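4.2 What ends up on a shared table

I want to slow down here and talk about the tables themselves, because when Venkatesh Devadiga and I started coding our notes we kept tripping over them. In section 4.1 I treated a table as a piece of furniture with a job (eating, meetings, sorting the mail). That works fine for the desks in the back rooms at Drelley. It falls apart the minute you go up to the mezzanine, where the tables belong to everyone and so people leave all kinds of things on them!

We visited 11 shared tables over the study period and talked to 18 people who used them. My first question was always the same one: whose is this? I would point at a folder or a mug and wait. Most of the time I got a shrug, and then a little story about who it probably belonged to. Those stories turned out to be the best data we collected. People had very clear ideas about which things you could slide over to make room for your laptop and which things you had to leave alone, even when they had no clue who owned them.

Paper was the easy one. A stack of paper gets pushed aside without a second thought, and several people told me they had done it that same morning. Frames were different. One woman at Skollis said she would work around a picture frame all day before she would move it - "it feels like somebody's shelf," she told me, "and you don't rearrange somebody's shelf." I loved that. In our coding we ended up calling these items "sitters," and loose paper went under "drifters" (the names are Venkatesh's, and I have stopped trying to find better ones).

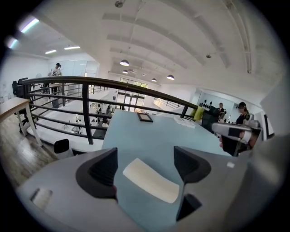

Figure 3. Shared table on the upper level, with a sitter (small black picture frame, face up) and a drifter (stack of white papers) side by side. The lower floor can be seen through the railing.

The table in Figure 3 is useful for a second reason, and that is the railing. You can look through it and see people at the tables downstairs. I had expected folks on the upper level to feel cut off from the lower one, and I said as much in our November memo. I was wrong about that. People upstairs kept telling me they checked on the lower floor before deciding where to put their stuff. If the tables down there looked busy, they figured somebody would be coming up soon, and they pulled their papers in closer. Keerthana Shenoy, who read an early draft of this section, thinks this is just good manners. I think it is closer to what Sakalauskas calls "reading the room through the floor," though I admit the phrase was meant for stairwells.

We did try a clear-desk rule at Clomitz to see what would happen. For 10 working days every shared table was supposed to be bare by closing time. The drifters went away right on schedule. The sitters mostly stayed put - people cleaned around them, and two told us they hadn't thought of the frames as clutter at all. I come back to this in section 5, along with the trouble we had deciding what to do about plants.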